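Wundov Military Museum — Reserve Store Inspection
Completed by: Sheldon Gill
Date: January 2, 2024
Copy to: Chantal Charbonneau, collections

1. Inert certificates for shell cases
Partly met. The register says 57 cases were certified free from explosive. I was shown 4 certificates, and one has no signature. Calling them "known safe" is not a certificate.

2. Field gun, wheels chocked
Met. Chocks on both wheels. The brake is described as working — I was given no test record, so I have marked it untested.

3. Grave marker fragments
Met. Padded shelf, labels match the register. The card naming the Italian cemetery cites no source. Please find one or take the name off.

4. Humidity in the uniform bay
Not met. The log shows 70 percent for every day in December. I don't believe a reading that never moves. Replace the meter before drawing any comfort from it.

5. Electrical items and packing

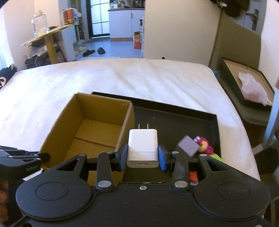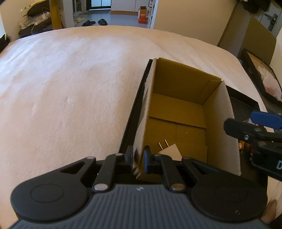 Item 5. First view: white USB wall charger. Second view: open cardboard box.

Chargers are to be listed on the electrical sheet and unplugged at close. The sheet was last filled in by Audrey-Anne Lavoie and has gaps. Cartons used for medals must be acid-free, and the supplier's word alone won't do.

6. Deactivated rifles
Met, with a comment. Rack locked, serial numbers agree with the list. The second key is signed out to "office," which could mean anyone. Put a name against it.

7. Floor loading under the tank track sections
Not met. The 180 pounds per square foot quoted to me comes from a penciled note on the old floor plan. Get an engineer's figure. No more track links on the upper level until then.

8. Fire exit, north side
Met. Opens fully, sign lit.

Items 1, 4 and 7 to be checked again before the store reopens to researchers.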